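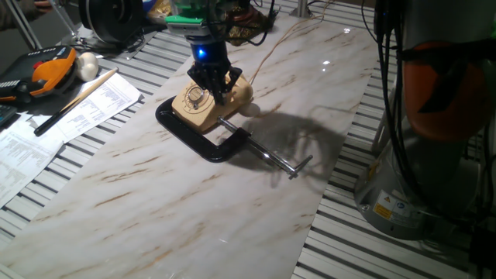 The old dial phone, sitting on top of the clamp

I have wanted a proper rotary phone since I was small enough to get told off for playing with my gran's, so when Perla Trujillo said there was a cream one going spare in Okau I was in the car before she'd finished her sentence. 12 quid! The shape is what gets me, all those soft round corners and that lovely big dial. I've been practising on 3391, my gran's old number (the nines take forever, I'd forgotten that).

The marble-look board has won me over too. I'd had it down as a bit flash, but the brown veins go so nicely with cream and beige that I now want a hall shelf in the same pattern.

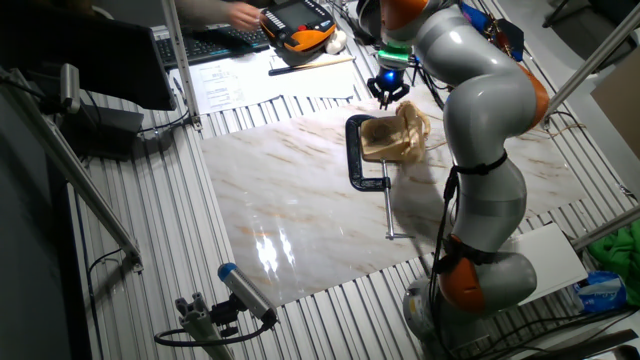 Black clamp, beige shell-like piece, lots of marbling

I do like a big plain C-clamp, and the little T-handle on the end pleases me no end. Annelore, if you're reading, I still want yours back in May for the shelf.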